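Visit to the picking cell at Esten, 16/09/2026

I went to Esten to see one cell and spent most of the afternoon at it. Vibeke Grímsdóttir looks after the cell and had agreed to do her regular checks while I watched. We have a similar arm at Leder that stops more often than it should, so I was mainly interested in the routine.

## The cell

It is a KUKA arm that picks blocks out of a metal bin. The current program comes from a trial for Flestov, who want to know how well mixed colors can be handled without a sorting step ahead of the robot. A run is 50 picks. After each run the log is saved and the blocks go back in the bin by hand.

The bins are clamped down. Vibeke said they used to rely on weight alone, and the bin would creep a little each time a finger touched the wall. After a few hundred picks the taught positions were off by 2 mm, enough to make the fingers land on the edge of a block. With the clamps on she only checks the position at the start of the day. She does this by jogging the arm to a saved point above one corner and measuring the gap with a feeler gauge.

## Cables and hoses

This was the part I had come for. Our stops at Leder nearly all trace back to the cable at the wrist, and Vibeke had the same trouble in her first year. Her first cable was tied too tightly and had no slack when the wrist turned to its limit. It failed inside the jacket, where nothing showed.

Her rules now are simple:

- Leave a loop at the wrist and turn the joint by hand speed to both ends before tightening any tie.
- Tie the cables to each other first, then to the arm.
- Keep the air hoses out of the cable bundle below the wrist.
- Replace the ties whenever the gripper comes off. Don't reuse them.

She listens for leaks at the hose fittings with the arm stopped and the air on. One was hissing slightly when we started. She shut off the air, pulled the hose, trimmed the end square and pushed it back in. The whole job took less than 15 minutes, including the restart.

## Fingers

The fingers are a wear part and get inspected every 1000 picks. She looks for rounding at the tip and for hairline cracks where the finger meets its mount. Spares are kept in a drawer with the date written on the bag. A new finger means teaching the pick height again, and she does that with the bin in place and the speed turned well down. 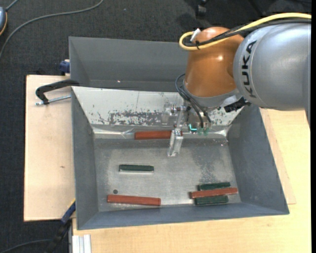 *The gripper over the picking bin, with the cable loop at the wrist.*

## What I am taking back

I copied down her check sheet, which fits on one side of paper, and Hauksdóttir in our maintenance office has it now. We will redo the wrist loop first and leave the gripper alone until that has run for a while. I also asked about clamps, and Vibeke recommended ordinary woodworking ones, checked each morning for tightness.

I didn't get to see the controller cabinet. The fan filter was due to be changed later in September, and she offered to send notes when it is done.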